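Section 4: Assembling and Placing the Ditton Wire Shelving Unit

Read this section through once before you open the hardware bag. One person can do most of the work, but step 6 needs two.

What you need
A rubber mallet, a tape measure and a level. No wrench is required except for the locking casters, which use the flat one supplied in bag C.

4.1 Sorting the parts

1. Lay the poles on a blanket or on the flattened carton.
2. Check that each pole has grooves along its full length. The grooves are one inch apart.
3. Open bag A and separate the plastic sleeves into pairs. The two halves snap together around a pole.
4. Set the end caps aside. They go on last.

Note: Units ordered as part 321 have casters. Units ordered as part 1238 have leveling feet. The steps are the same for both up to step 8.

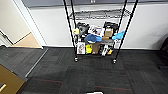 4.2 Building the frame

5. Snap a pair of sleeves onto each pole at the height of the bottom shelf, wide end down. Count the grooves from the floor end so that all four match.
6. With a helper holding the poles upright, slide the bottom shelf down over them until the corners sit on the sleeves. Tap each corner with the mallet.
7. Repeat for the remaining shelves, working upward. Leave at least 13 inches between shelves if you plan to use storage bins.
8. Fit the casters or feet. Thread them in by hand until they stop, then give a quarter turn with the wrench.

Caution: Do not strike the wire itself. The coating chips, and chipped spots will rust in a damp room.
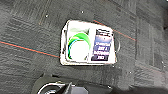

4.3 Placing and loading

9. Roll the unit to its final position before loading it. On carpet, push from the lower half.
10. Check with the level, front to back and side to side. Small differences can be taken up with the feet. Caster units can't be adjusted, so choose another spot if the floor is badly off.
11. Put the heaviest items on the bottom shelf and work up. Keep the total under 72 pounds per shelf – less if the load is all at one end.

Caution: Never move the unit with a loaded top shelf. Do not let children climb on it or ride on it.

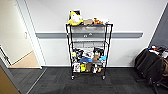
4.4 Care

Wipe the shelves with a damp cloth and dry them. Avoid scouring pads. After the first month, go around with the mallet again and tap down any corner that has lifted – roughly one turn of the unit is enough. Missing sleeves can be ordered from Skillex under the number printed on bag A.

Section revised Saturday, January 5, 2019, by Halina Malinowski. Replaces the May sheet.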